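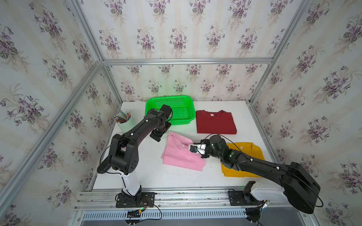

Household Methods

Folding to a fixed size: a conversation with Ubaldo Longo

Ubaldo Longo has taught garment care at the Larkberg evening school for 9 years. Before that he ran the finishing room of a rental laundry in Sterkport, where a slow shift put 2,000 shirts through folding and a busy one put through more than anyone wrote down. His course has a long unit on the plain cotton T-shirt, and that unit is the one students complain about. We spoke in November, in the hour before his class.

Longo does not use the word "neat." He talks about footprint, meaning the rectangle a shirt occupies once it is folded, and about stack height. Both are decided before the first fold is made.

"You measure the container," he said. "A basket, a drawer, a shelf, it makes no difference. You take the inside width at the bottom, because baskets often taper. Then you decide how many columns of shirts you want across. The shirt is folded to the column. People fold first and then push the shirt into the basket, and the front fold collapses."

For a small rectangular basket he prefers one column, shirts laid flat, collar toward the person who will take them out. With the collar outward, the neck label stays visible on the top shirt and can be read without unfolding. He sorts by size in that way when several people in a household wear the same color.

Asked whether flat stacking is better than standing the shirts on edge, he said it depends on the depth. A container shallower than the folded shirt's short side will not hold it upright without the lid or the drawer above catching on it. In a deep drawer he files on edge. In an open basket he stacks flat, since a row of upright shirts leans as soon as one is removed from the middle.

The sequence he teaches is the common one. The shirt goes face down. Each side is brought in to a line running down from the middle of the shoulder, with the sleeve turned back along the same line. The hem comes up to a point just short of the collar, and the piece is then halved or left as it is, depending on the container. He gives most of his time to what happens before this.

"The sleeve is where the error starts," he said. "A T-shirt comes out of the wash with a sleeve partly inside out, or with the hem rolled. The hem is two layers with a row of stitching. If it is turned, you now have four layers at one corner, and the stack tilts toward that corner."

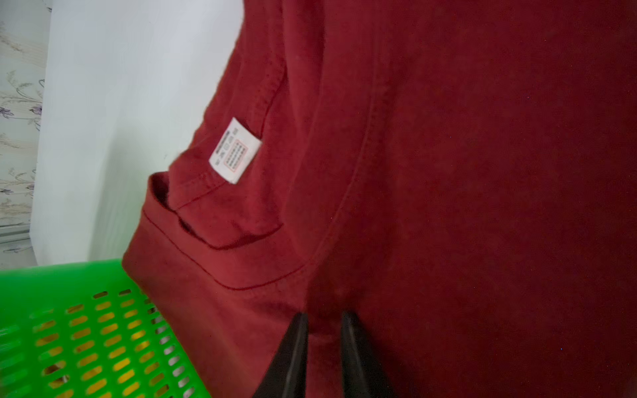
"So you run a finger around the inside of each opening before the shirt goes down on the table. Both sleeves, then the bottom hem, then the collar. It takes two seconds per opening once you are used to it. You also find the care label while you are there, and you read it if you haven't before. A label in a seam adds thickness. It should lie flat against the cloth and point into the body of the shirt."

He was asked about lint, which shows on dark cotton and is a frequent subject in his classes. His answer was to deal with it while the shirt is open. Brushing a folded shirt cleans one face and moves the rest into the creases. Dark reds and navies are done first on a clean table, and the pale shirts follow after the surface has been wiped.

The table itself gets more attention in the course than students expect. Longo asks for a hard, smooth top in a light color. A dark shirt shows its outline clearly against it, and a crooked side fold can be seen at once. He does not like padded ironing surfaces for folding, as the cloth drags and the shoulders go out of line. Working height should be near the wrist when the arm hangs down, which for most kitchen tables means standing a little farther back than feels natural.

On layout, he places the empty basket at the back of the table and keeps the area in front of it clear for folding. Finished shirts may wait on the table until the set is complete.

"I don't load one at a time," he said. "I fold the set, I look at the rectangles next to each other, and I correct the odd one. Then I load. If you put each shirt away as you finish it, you have nothing to compare with."

The loading order is by frequency of use, last to be worn at the bottom. Color comes second. He accepts that many households prefer color first and does not argue with it, provided the footprints match.

We turned to tools. Longo owns two folding boards, one bought in Huvdale and one cut from stiff card, and he uses neither at home. A board gives a consistent width and is useful for teaching. It does not correct a twisted side seam. Cheap T-shirts often twist after washing, and a board will fold the twist in and hide it until the shirt is put on. For these he lines up the shoulder seams, lets the side seams fall where they want to, and folds from the shoulders.

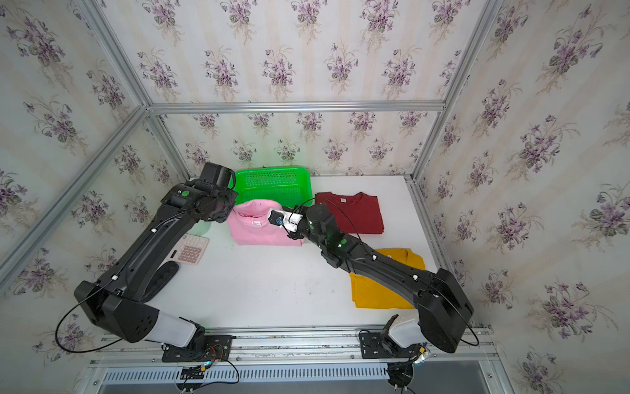

Nobuhle Nkuna disagreed with part of this, saying that for a twisted shirt she would rather work from the hem, because the hem is the edge that ends up at the front of the shelf and the shoulders are hidden anyway. She also noted that loading as you go saves table space, and that in a small apartment the table is usually wanted for something else.

Longo granted the point about table space. On the hem he did not move.

"The shirt hangs from the shoulders when it is worn," he said. "If the shoulders were folded square, the creases come out square on the body. I can live with an uneven front edge on the shelf."

His target for students at the end of the unit is a set of matching shirts in which 80 percent need no correction when laid side by side. Speed is not graded. The following unit covers fitted sheets, and he asks everyone to bring their own.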